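3.2 Garment length and the practice of hemming in small alteration shops

The second part of the study concerned the alteration of ready-made trousers. Retail sizing in the Prostbridge area follows the waist far more closely than the leg, and a buyer who is well served at the waist will often find the inseam too long. The result is a steady trade in hemming, most of it carried out in shops with one or two staff. We approached 41 such shops by letter in March and interviewed the owners or senior sewers of 30. Interviews were conducted in English or Vietnamese by Thu Bùi and Hòa Cù, and notes were checked by a second reader.
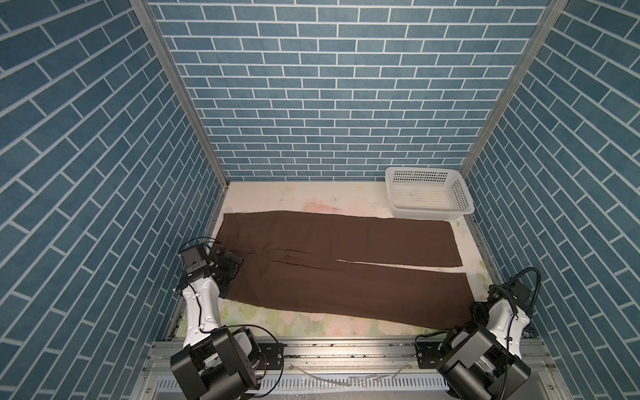 Measurement practice varied more than we had expected. Eighteen respondents measured the customer standing, in the shoes to be worn with the garment, and pinned the hem on the body. The remainder asked for a second pair that already fit and transferred its inseam. The second method depends on the cloth lying flat and at rest, and several respondents insisted that a garment be left for some minutes before any measure is taken. Trousers laid out at full length with the legs straight, as in Figure 4a, can be read from crotch seam to hem with a plain tape. Respondents disagreed on whether both legs should be measured. Those who did so reported that factory hems on the same pair sometimes differ, and that customers notice the difference only after the alteration, when it is attributed to the shop.

The allowance left inside the finished hem was a further point of variation. The Châu workshop, the largest in the sample, leaves 50 millimetres on wool and less on cotton. Its owner regards the allowance as the property of the customer, who may wish to have the trousers let down or hand them on to a taller relative. Shops that competed mainly on price trimmed more closely, citing bulk at the ankle and the time required for a blind stitch on a deep fold. None of the shops charged a different rate according to allowance.

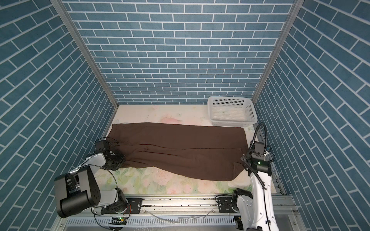

3.3 Record keeping and returns

Written records were sparse. Most shops relied on a numbered ticket pinned to the waistband, which was discarded at collection. Only two kept the finished inseam on file. One of these, Flastoren, made available a ledger of 700 entries, which Florencio Lorente transcribed with customer names removed. Entries give the fibre, the colour, the original and finished length, and a short remark where the garment was brought back.

Returns were concentrated in garments that had not been washed before alteration. The sewer at Flastoren now advises customers to launder cotton trousers once before bringing them in, and writes "unwashed" on the ticket where the advice is declined. Monday was the busiest day for both intake and complaints.
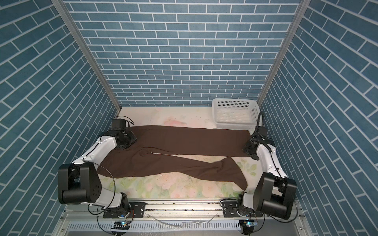
3.4 Limitations

The sample is drawn from a single urban area and excludes dry cleaners that send alterations to outside contractors. The ledger reflects the habits of one shop and should not be taken as representative of the trade. Halfdan Ingvarsson re-coded the remarks column independently, and disagreements were settled by discussion.

Figure 4. Dark brown trousers laid out lengthwise (a); brown garment laid flat, with wrinkles and lengthwise creases in the cloth (b); dark brown trousers spread on a floral-patterned tabletop (c).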